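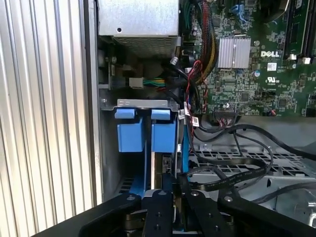
How many demonstrations do you need before a robot can learn one small task? For our kind of task we plan for 139 good ones, and we look at the first 30 very strictly before we record any more.

I am Ro-un Seo and I collect demonstrations for Trerum. People ask me often how the work goes, so I write a short thread. Excuse my English where it is stiff.

The project is called Gistine. We want a policy that can do small jobs inside old desktop computers: hold a drive carrier by its tab, move a cable to one side, take hold of a connector. For a person this is a boring afternoon. For a learning system it is very rich material.

We have started with a Dell tower. It has two blue drive carriers side by side, and the blue is very easy to find against the grey cage. The black cables are another story. In the wrist view they are black things beside black fingers, and I have to look twice myself.

An episode begins with the gripper outside the case and ends with the gripper outside the case. Between these two moments the operator does one thing only. If you do two things in one episode, the label becomes a small novel and we must cut it later.

My rule for operators is to move at the speed of a person who is carrying soup. New people go too fast on the approach and then wait a long time above the part. The policy will copy this waiting also. We saw it in October and it was quite painful to watch.

Please do not delete your failures! A slip and a second try is useful to us, if the second try is clean. What I remove is the episode where the operator stops to think, or talks to somebody with the arm hanging in the air.

Cables are the hardest. A metal bracket is in the same place tomorrow, but a cable is not. So between episodes we change the cables by hand – push a loop to the left, let it fall lower, cross it over the other one. It is slow, and everybody wants to skip it after lunch.

We did skip it once. The whole set had the same loop in the same position, and the policy learned to reach for that position whether a cable was there or not. We recorded the whole set again.

Labels are written by 2 people who do not see each other's text. Gil is our tool for comparing them. Most disagreements are about words: "cage" or "bracket", "plug" or "connector". We now keep a word list on the wall and it helps more than I expected.

The archive, Dremuvley, has 2,047 episodes today from all tasks together. I have watched every one at least in fast motion. My family finds this strange.

Next I want to change the light. Ribbed metal panels shine very much, and with only one lamp position the system may trust the bright stripes too much. I will try a lamp on the other side, then no lamp, then only the window at 4 in the afternoon.

If you collect data inside narrow boxes too, please write to me how you reset your cables – I am collecting methods also.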